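How to Budget for Hand-Held Grippers Before You Order

Updated 3/9/21

Most groups price the gripper and forget the rest. The gripper is the easy part. Work through the steps below in order and you will have a number you can put in a purchase request.

Step 1. Write down the tasks

List the jobs you want recorded and where they will be done. Folding towels at a bench and handling bedding in a bedroom need different things from the same tool. Note the largest and the softest item on the list. Those two decide finger shape and opening width, and you should know both before you ask for a quote.

Step 2. Decide how many units

One unit per operator, plus one spare for every 5 in use. Do not plan on sharing. Units that pass between operators get bumped out of adjustment and you lose the morning checking them.

Step 3. Get quotes on the same parts list

Ask each supplier to price the same items: body, fingers, camera mount, lens, charger, case. In February we sent one list to Drimberg and Jaltex and got back two quotes that could not be compared until we asked for the case and charger as separate lines. Marikar sells fingers only, which is fine for spares.

Ask for the hardware list too. If the pivots use standard hex socket bolts you can buy replacements anywhere.

Step 4. Test on cloth before you commit

Borrow or rent one unit and take it to a real room. Lay a large piece of cloth on a bed, close the fingers on a fold near the middle and lift. Try it again close to the edge of the mattress, where the cloth hangs over.
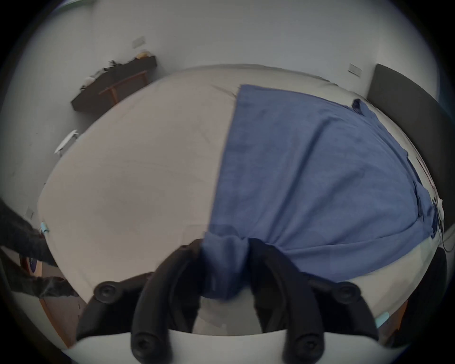
Curved black fingers closed on a fold of blue cloth. The wide-angle view takes in the bed, the headboard and the walls.

Check these during the test:

Do the tips meet evenly when there is fabric between them?
Can you see the tips and the fold in the recording?
Does the view take in enough of the room for your purposes?
Can the operator hold the tool for a full session without resting it?

If the answer to any of them is no, go back to Step 3 with the change you need. Changing the fingers or the lens at this point costs very little. Changing them on a full order does not.

Step 5. Add the running costs

Finger pads, memory cards, batteries and shipping all belong in the first-year figure. We set aside $50 per unit for pads and bolts and had $46 per unit on the books by the end of the year. Add $300 per site for storage drives. If you rent rooms, put that on its own line so it can be cut without touching the equipment.

Step 6. Place the order in two parts

Order a small first batch, use it for a month, then release the rest. Plason agreed to hold the unit price across both parts when we asked for it in writing. Put the delivery date of the second part in the same purchase order.

Keep the quotes, the parts list and your test notes in one folder. You will need them for the next order.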